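Ticket 3845 – Play food set, wrong plates and missing basket
Opened: Friday, July 3, 2026
Product line: Clovis play kitchen
Status: Waiting on warehouse

Customer ordered the Clovis vegetable set with two glass plates and a gold wire basket from Grallon. Reports that the box arrived without the basket and that both plates are the same color. The listing shows one green and one amber. Asked for a replacement plate and the basket.

Two cucumbers in the green plate, one potato in the amber plate, the other potato beside it. 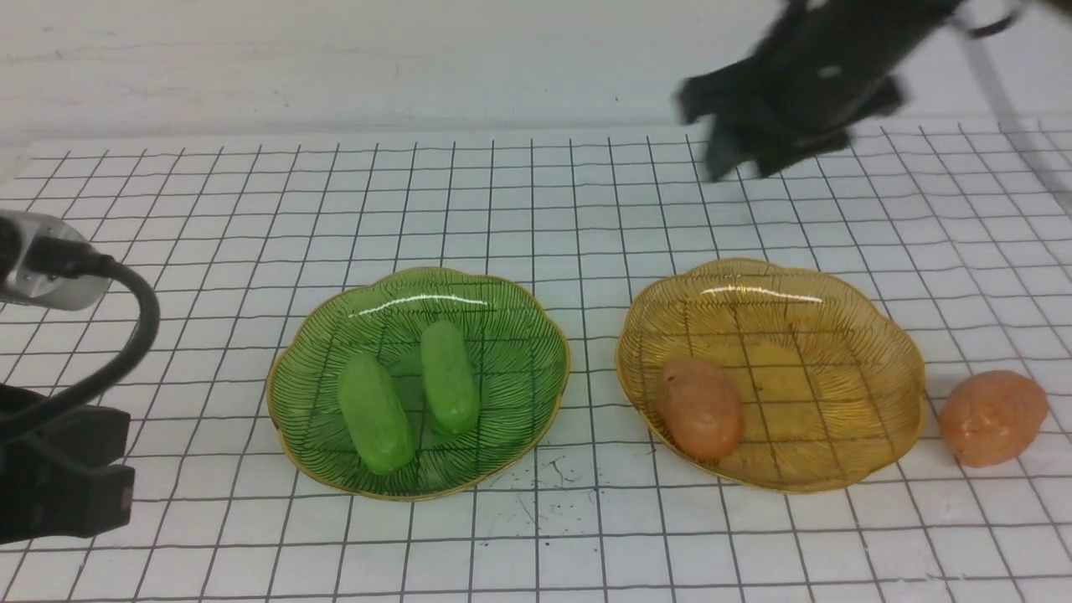

Packing list from Peixoto has the plates under a single item code, quantity 2, with no color given. A packer could pull two greens and the order would still scan as complete. The basket has its own code but is marked optional – it should be required for this set.

Asked the warehouse to open 10 boxes from the same batch. Four had matching plates. All 10 were short the basket.

Customer asked which basket belongs with the set.
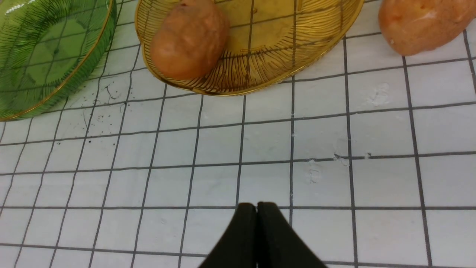 Gold wire basket, shallow oval, with the green plate to its left.

Replacement amber plate and basket requested, no return needed. Plate code to be split by color before the next shipment in September. Ticket stays open until Peixoto confirms the change.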